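**Bench notes: the Brorkalen cell, after its service**

When the Brorkalen cell went in last September, we were told it would "more or less look after itself." I wrote that down at the time, with the date, and I'm glad I did. The log now shows 1,840 picking cycles on the bench and six unplanned stops, and every one of those stops ended with a person standing over the table holding a hex key.

This item is for those of you who share the cell and have been asking why it was out of use, what got changed, and whether it's any better. My answer to the last one is "a bit." Fathima Uddin did the work and thinks I'm being stingy. She may be right, but I'd like to see some numbers first.

**What was wrong**

The complaint was always the same. The arm would come down over a part, close, and end up slightly to one side of where it should have been. Sometimes it still got the part. Sometimes it nudged it across the table and closed on air, and then carried the air over to the basket with great confidence and let go of it. The software counted that as a finished cycle, so please take the 1,840 with a grain of salt.

Jitaru, who sold us the fingers, said it had to be the camera. The people who set up the camera said it had to be the fingers. I have sat through this conversation with printers, with heating systems and with a car, and I have never known it to be worth the phone bill.

Fathima ignored both of them and took the fingers off. One of the mounting screws was looser than it should have been. The camera bracket had also shifted, by less than you'd notice by eye, but enough to matter by the time the arm is reaching to the far side of the table. So both parties were right, and neither has been back in touch.

**What was done**

The fingers came off, the pads were cleaned, and the fingers went back on with fresh threadlocker. The camera bracket was squared up and clamped, and the camera calibration was run again from scratch. The old calibration file has been kept under a different name. Please don't load it to see what happens.

The wrist cable was rerouted too. It had been pulling on its connector whenever the wrist turned all the way over, and I'd bet that explains at least one of the six stops, although the log only says "communication fault" for all of them. I asked Miltitz support if the controller could be a little more specific. They suggested an upgrade.

After that came the check parts. We use plain shapes in plain colors, and the reasoning is simple enough: if the cell can't manage a cube, I don't want to hear about its plans for anything harder. The routine is to set parts out toward the back of the table, where the error was worst, and then look separately at the finger position over the basket. 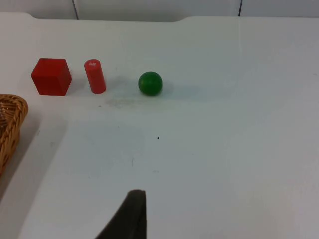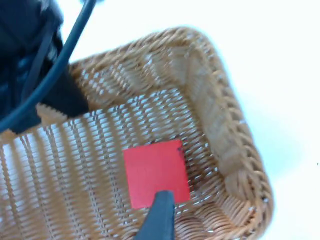 *Wrist camera views from the bench: the red cube, red cylinder and green ball in the first, the inside of the basket in the second.*

The basket is the part of this setup I trust least, and I said so back when it was chosen. Wicker gives a little when you touch it, and it slides on the table if a finger catches the rim. Fathima likes it for exactly that reason. Her view is that a finger that hits a soft wall does less harm than one that hits a steel bin, and that a cell that only works with a bolted-down steel bin isn't telling us much. I grant her the first point. On the second, I'd still like some tape marks on the table so that it goes back to the same place after someone has moved it to eat lunch.

**How it did**

We agreed on 200 cycles before either of us was allowed an opinion. That has slipped. The bench was needed for other work and the run was cut short, so I'm not printing a success rate, and I'd ask you not to repeat the one that has been going around. It came from one good afternoon with one shape.

What I will say is that the sideways error at the back of the table is smaller than it was. I watched the arm line up over parts that it used to miss in the same spot every time. The cable no longer tugs. Nothing has come loose yet, but very little comes loose in the first few days after you've tightened it, so I'm not handing out any medals.

The Banddale people, who have the same arm, tell us they check their finger screws every 300 cycles. The manual has nothing to say on the subject. We've decided to copy Banddale until we learn something better. There's a sheet clipped to the side of the cabinet with columns for the cycle count, your initials and whether the screws moved. "Fine" is not an answer to the third column. Write yes or no.

**If you're using the cell**

- Wipe the table before you start. Smudges and specks on a white surface are a bad thing to leave in front of a vision system.
- Run the short calibration check before your first job. It takes less time than making coffee.
- Don't tighten the finger screws by feel. The torque driver lives in the top drawer, already set.
- If the arm stops, write down what it was doing before you clear the fault. The log won't do it for you.
- Leave the wrist cable where it is, even if it looks untidy to you.

The full run is back on the schedule, and the count starts over at zero. This time a person will sit next to it and mark down which picks really ended with a part in the basket, so that we have something to hold up against the software's own figure. Fathima has offered to take the first shift. I've put myself down for the second, with a pencil.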